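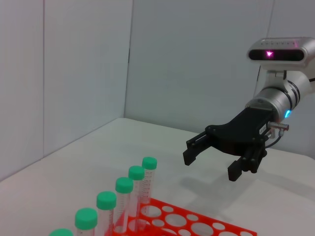
So I finally went back to my grandmother's recipe box. If you've been reading this blog for a while you know I've been threatening to do it since spring, and last weekend it rained both days and I ran out of excuses.

It's a tin, really, an old cookie tin with a dent in the lid, and it holds her cards plus a whole lot of stuff that isn't cards. Backs of envelopes. A church bulletin with a pie crust written in the margin (no sugar, which explains a lot about those pies). Half the recipes have no title and almost none of them have an oven temperature. One just says "bake as usual." As usual, Grandma!

I started with the walnut bread because it's the one everybody in my family asks for and then argues over. My uncle swears there was orange peel in it. My mother says he's thinking of a different bread from a different aunt. The card says flour, eggs, "the good walnuts," butter the size of an egg, and milk until it looks right. I made it with 400 grams of flour and 200 grams of walnuts and it came out like a doorstop. A tasty doorstop — we ate it toasted with a lot of butter — but not the bread.

Second try I warmed the milk first and let the dough sit while I went to the store, and then I got talking with Abilio Zabala in the parking lot and it sat much longer than I'd planned. He used to bake for a living, so I told him the whole sad story and he asked what I was doing with the walnuts. Nothing, I said. Chopping them. He looked at me like I'd confessed to a crime. You toast them, he said, and you rub the skins off in a towel while they're warm, and then you let them cool all the way before they go anywhere near the dough.

Well. I got home, toasted the walnuts, made a huge mess with the towel (use an old one, those skins stain), and folded them into dough that had puffed up almost to the rim of the bowl. And it was so much closer! The crumb was soft, the crust had that crackle, and my mother had two slices standing up at the counter and said "hm," which from her is a parade. It still needs something. Maybe a little less salt, maybe more egg. I don't think it's orange peel, but I'm going to try it in November when my uncle comes to visit, just to settle things.

Meanwhile I've been copying the cards into a notebook, in pencil, with the spelling left the way she had it. I tried typing them up and it felt wrong, all those neat lines. Her sevens have a little bar through them and she underlined "slowly" three times on the custard card, and I want to remember that part too. There's one in there for plum dumplings that I've never tasted in my life. Does anybody know if you leave the pit in? The card doesn't say, and I have a bag of plums getting softer by the hour.

Comments

Flikis: Pit OUT, and put a sugar cube in where it was. My mother rolled them in buttered breadcrumbs after boiling.

Jundness: Team orange peel here, sorry to your mom. Can you post the pie crust from the bulletin?

Van Damme: We always left the pit in and counted them on the plate afterward. Toasting the walnuts tonight.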